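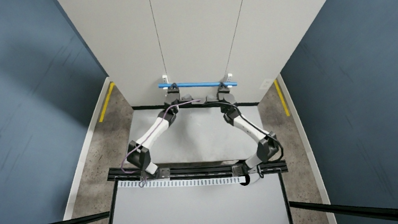 Both grippers at the blue rod, in the simulator.

I promised a few of you a proper post on the hanging task back in May, and it is now well past May, so let me pour another cup of tea and get on with it.

For anyone new: I spend my evenings teaching a pair of robot arms to do small household jobs, and the teaching happens by hand. I hold two little leader arms at my desk, I move them, and the arms in the simulator move the same way. Everything I do gets saved, and later on a network tries to learn from the saved runs. The job this time is one that sounds like nothing at all. Pick up a blue rod with both arms and seat it on two small white brackets on an upright panel. I have hung curtain rods in three apartments, two of them rentals with terrible walls, and I thought I'd be done with this in an evening.

Reader, I was not done in an evening.

The first trouble is that two hands holding one stiff thing are no longer two hands. When I'm folding a cloth, my left can drift a little and my right doesn't much care. With a rod, every bit of drift on one side shows up on the other. If my left hand creeps forward by the width of a finger, the rod swings, and now the right end is pointing somewhere silly. On my real body I fix this without thinking, through the feeling in my wrists. My leader arms give me no feeling at all. They're light, they're a bit floppy, and they will happily let me pull in two directions at once while the simulator does its best to honor both. Usually the rod pops out of one gripper and goes spinning off across the work surface. It's quite a graceful thing to watch the first time.

My friend Noura Bitar came over during the worst of this and asked, very reasonably, why I was squeezing so hard. I hadn't noticed I was. I had my shoulders up by my ears and both triggers clamped shut from the moment I touched the rod until the moment I let go. She suggested I breathe out as I lifted (she sings in a choir, everything is breathing with her) and I grumbled and then tried it and the next run was much smoother. So there you are. I now exhale on the lift.

The second trouble is where to grip. I started out holding the rod near the middle with both grippers, since that's where it feels balanced. It lifts beautifully that way. Then you get to the brackets and the two ends are wagging around with nothing to steady them. So I moved out. In the picture the left gripper is just inside the left bracket and the right one is right under its bracket, near the end of the rod, and that wide grip is the one I've settled on. It isn't symmetrical, and I've stopped fussing over that. With the hands far apart, a small mistake in one of them tilts the rod much less.

You can also see how the elbows bow out on both sides. I like to keep that open space in the middle. When I was gripping close together, the elbows tucked in and the wrists came near to knocking, and there is that gray block on the inside of each wrist that wants to meet its twin. I bumped them together more times than I care to admit. Now I set my own elbows wide at the desk before I start, like someone about to carry a tray through a doorway, and the arms on the screen follow.

The third trouble was depth, and this is the one people write to me about most. A flat screen is a poor judge of how far away a panel is. I'd be sure the rod was touching and it would still be floating well in front, or I'd be sure I had room and I'd plow it into the wall. What finally helped was looking at shadows instead of at the rod. There's a soft shadow on the light gray surface between the arms, and watching it slide as I move forward tells me more than the rod itself does. I also run a second view in a small window off to the side, from a low angle, and glance at it only at the end. If I look at it the whole way, my hands get confused about which way is forward.

Here is how a run goes these days, for those who want to try something similar. I bring both arms down to the rod and close the left gripper first, then the right. I wait a beat. I lift straight up, both hands together, breathing out as instructed. I travel toward the panel slowly and stop short. Then I line up the left side with its bracket, and only after that do I let the right side follow. Going for both at once was my great mistake in the early runs. If the left is where it should be, the right has just one thing left to do. I open the right gripper, then the left, and back away the same way I came in.

The waiting a beat part matters more than it sounds. My early recordings had me hesitating in all sorts of places, wherever I happened to lose my nerve, and the trained policy picked up my nerves along with everything else. It would lift the rod and then hang there, thinking about its life choices, for as long as you cared to let it. Carla Chamoun, who is far more patient with data than I am, sat down with my folder and pointed out that my pauses came in a different spot every time. She had me choose two places to pause, on purpose, the same in every run: once after the grip, once before the panel. I threw out the older recordings, which hurt, and began again.

I record in batches of 15 now and then get up and do something else. By the end of a batch my hands start inventing shortcuts, and the shortcuts are never good ones. I keep the runs where I fumble a little and recover, as long as the recovery is clean. If the rod slips and I regrip it calmly, that's a useful thing for the policy to have seen. If I flail, it goes in the trash. After each batch I play back every run at double speed with a biscuit in hand, and you'd be surprised how plain the bad ones look once you aren't the person doing them.

I do nudge the starting position of the rod between runs – a little left, a little right, a little crooked. I was lazy about this at first. The policy I trained on my lazy batch was superb so long as the rod lay exactly where I'd always put it, and it closed its grippers on thin air otherwise, with great confidence. I've also begun starting with the arms in slightly different poses, though I haven't trained on those runs yet and can't tell you whether it helps.

As for how well it all works: better than I feared, and not so well that I'd let it near my own curtains. The grasp is reliable. The lift is lovely, I could watch it all day. The last little stretch is where it falls down. The left side goes home and the right side sometimes rests against the front of its bracket and just leans there, pressing. I suspect that's my fault again, because I correct that side by eye at the last moment and my corrections are all a bit different. Carla thinks I should slow down there even more. Noura thinks I should take a week off. I may do both, in that order.

A few of you asked whether I find it dull, doing the same motion over and over. Some nights, yes. But there's a kind of quiet in it that I've come to look forward to, rather like shelling peas. I put the radio on low and my hands get on with it, and every so often a run goes so smoothly that I sit back and wish somebody had been in the room.

Next up is taking the rod back down again, which I had assumed would be the same thing in reverse. I've tried it up to five times so far and I can already report that it's a whole different animal. The grippers have to come at the rod with the panel right behind it, and there isn't much room for the fingertips. If anyone has done something like this with leader arms and has a trick for it, please leave me a note in the comments. I read all of them, even when I'm slow to write back.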